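Sternisdale evening talk, 2020-11-24
Ourania Petridis – my own notes, large print, please leave on the lectern

## Slide 1: hello

- Thank them for coming out on a Tuesday. Mention the tea at the back and that I don't mind people getting up for it while I talk.
- Tonight is about pale floors, how to choose one and how to live with one afterward. I've had one in my own kitchen since June and I have opinions!
- Ask who has a light floor at home already. Wait for the hands, and let somebody grumble if they'd like to, it warms the room up.

## Slide 2: what "off-white" means

Start with the Grustley sample cards and pass them along the rows (I want all 45 back, so say so nicely). People tend to pick a white floor from a card the size of a playing card and then feel a bit cheated when it's down, and I really do sympathize, as I did the very same thing with my first hallway. A color spread over a whole room picks up the window, the lamp, the wall across the way – it's never one color for long.

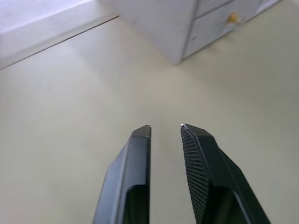 *Pale off-white floor: brighter and cooler toward the top, a touch warmer and grayer lower down.*

Give them a moment with this one. Then ask which part they would match a paint chip to. There will be an argument, and I should let it run a little before I step in. My own answer is that I'd match to the grayer part and let the bright part look after itself. Also say a word about how plain the surface is, very little pattern to speak of. Some people find that restful and others find it makes a room feel like a waiting room. Both are allowed.

## Slide 3: living with it

- Sweep before you mop. I know, I know, but say it anyway.
- Use less cleaner than the bottle tells you. The dull film people complain about is very often just soap.
- Felt pads on every chair leg, and check them when you change the clocks.
- A mat on both sides of the outside door. Tell the story of the Quintero job and the red clay – keep it short this time, last time it took almost 3 minutes.
- Rugs: yes, please. Take them up now and then so the floor underneath ages along with the rest.

## Slide 4: questions

If it's quiet, bring up samples. Take one home, lay it flat by the window and look again after supper with the lamps on. The Trovar handout has room on page 2 for writing down what you saw. Cards back in the box by the door, and coats are in the side room.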